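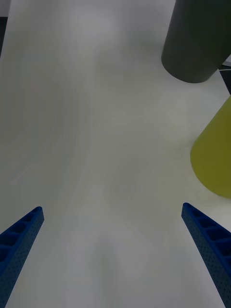 Dark grey-green and olive yellow on the pale table

Print | E-mail

TASTERS WANTED for the Nutby drinks table

I'm looking for people who like a cold drink and don't mind being asked a lot of nosy questions about it. I run a small project in Nutby on what we drink out of, and whether it changes what we think we're tasting. Same drink, different colour of cup — do you call it sweeter? Sharper? Flatter? I've been boring my friends with this for years and have finally got £2375 to do it properly, with a proper room and a proper table and enough squash to float a boat.

You don't need a clever palate. I'd much prefer people who say "it tastes a bit like the swimming pool" to people who say "notes of citrus", though you can say that too if you really mean it.

What you'd be doing

You come for 2 sittings, each a bit over an hour with a break in the middle. You sit down, you get a small drink in a plain cup, you take a few sips and fill in a card. Then water, a plain cracker, and off we go again. There are still drinks and fizzy ones. In the second sitting we compare drinking from the can with drinking the same thing poured out, and this is where people get surprisingly cross with each other! My own household is split down the middle on it and I'm staying out of the argument until the cards are in.

The cards are short. There's a line to mark for sweetness, another for how fizzy it seems, and a big box at the bottom for anything you like. Please use the box. In the trial run I did at Climerau we ended up with 435 filled-in cards, and the best bits were nearly all in the box (somebody wrote an entire paragraph about their gran's caravan and I've read it more times than I should admit). 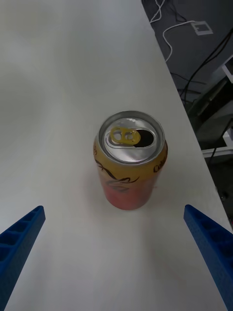 Can on the white table, tab up and open

Who I'm after

Anyone aged 18 or over who can get to Nutby for both sittings. I've got plenty of keen twenty-somethings already, so I'd be especially glad to hear from people over 50, and from anyone who hardly ever touches fizzy drinks. Couples and flatmates are welcome, but I'll put you at separate ends of the room so you can't peek at each other's cards.

Please don't apply if you're diabetic, if you've been told to keep off sugar or sweeteners, or if you have a bad cold that week. If you're colour-blind I'd love to have you, just mention it when you write. Ingredients for everything will be sent out beforehand, and if there's something on the list you can't have, say so and we'll work out whether you can do part of it.

I'd ask you to skip coffee for an hour beforehand and go easy on the perfume or aftershave. Lipstick is fine, but it does get on the cups and I'm the one washing up.

What you get

A £20 voucher at the end of the second sitting, your bus fare back if you bring the ticket, and a decent lunch (Stępień are doing the sandwiches, and I can vouch for the egg one). You'll also get a copy of the write-up once it's done, with nobody's name in it.

When and where

Sittings run through October in the upstairs room at Evville, in Nutby. There are morning ones starting at 10.30 and early evening ones at 6 for people who work. There's a lift, it's a bit slow, and the bike racks are round the back by the bins.

How to put your name down

Drop me a line using the e-mail link on this page, with your age, whether mornings or evenings suit you, and the last thing you had to drink and what it was in. (Mine was tea in a chipped mug — I'm not judging.) I'll write back within a week either way. Places go in the order people write in, and I'll keep a short reserve list for dropouts, so tell me if you could come at a day's notice.

Print | E-mail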